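리뷰 > 로봇·자동화 > 데이터 수집 장비

Kirari 손 장착형 그리퍼 두 달 써본 후기

지난번 글에 Kirari 어떠냐고 물어보신 분들이 계셔서 드디어 씁니다! 저는 모방학습용 시연 데이터를 모으는 일을 하고 있고요, 그전까지는 Tarcombe 원격조종 세트를 썼어요. 리더 암을 잡고 움직이면 로봇이 따라오는 방식인데, 하루 하고 나면 어깨가 정말… (해보신 분은 아시죠?) Kirari는 로봇 없이 사람이 양손에 그리퍼를 차고 그냥 작업을 하면 되니까 시작부터 마음이 편하더라고요.

착용은 익숙해지면 한 손에 2분이면 됩니다. 손등에 스트랩으로 고정하는 구조라 손이 작은 분은 안쪽에 얇은 패드를 하나 대는 게 좋아요. 저는 패드 없이 시작했다가 손목을 돌릴 때마다 장치가 조금씩 밀려서 첫 주 데이터를 꽤 버렸습니다. 위에 붙은 마커판으로 손 위치를 추적하기 때문에 이게 틀어지면 궤적이 통째로 이상해져요.

속도는 확실히 빨라졌어요. 주걱 집어서 옮기기 과제 기준으로 Tarcombe로는 하루 146개가 최고였는데 Kirari로는 242개까지 찍었습니다. 물론 그중에 실패한 시연도 섞여 있고, 저는 실패도 따로 라벨 붙여서 남겨두는 편이에요. 작업대에는 모눈종이를 깔고 테이프로 붙여놓고 씁니다. 물건 시작 위치를 바꿔가며 찍을 때 연필로 표시해두면 같은 자리만 반복하는 걸 막을 수 있거든요.

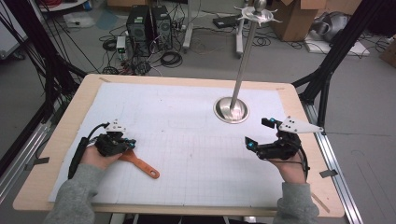

초안을 읽은 동료는 개수보다 다양성이 먼저 아니냐고, 시작 위치가 비슷한 시연 242개면 정책은 그 위치만 외운다고 하더라고요. 맞는 말이라 뜨끔했어요. 그래서 요즘은 시작 배치를 22가지로 나눠놓고 돌려가며 찍습니다. 하루 개수는 좀 줄었지만 학습 결과는 이쪽이 훨씬 마음에 들어요.

아쉬운 점도 적어볼게요. 일단 케이블! 손목 쪽으로 선이 지나가서 양손을 교차하는 동작은 자꾸 신경이 쓰입니다. 손가락이 두 개뿐이라 납작한 물건을 바닥에서 집을 때는 연습이 좀 필요하고요. 그리고 반짝이는 금속 물건은 집는 것보다 학습 쪽이 골치예요. 조명이 조금만 바뀌어도 영상에서 느낌이 확 달라져서, 저는 조명을 바꿔가며 한 번씩 더 찍습니다.

소프트웨어는 기본 프로그램보다 Pagano로 옮겨서 정리하는 게 편했어요. 구간 자르기가 단축키 하나로 되고, 양손 시간 동기화가 어긋난 파일도 알아서 골라줍니다. 다만 긴 녹화는 불러오는 데 한참 걸려요.

한 손만 필요하고 예산이 빠듯하면 Justis도 괜찮아요. 저도 잠깐 빌려 써봤는데 가볍고 선 정리가 깔끔합니다. 대신 쥐는 힘이 약해서 무게가 있는 물건은 자꾸 미끄러졌어요. 양손 작업을 많이 모으실 거면 저는 Kirari 쪽입니다. 2월에 나온다는 새 스트랩은 받아서 써보고 댓글로 추가할게요!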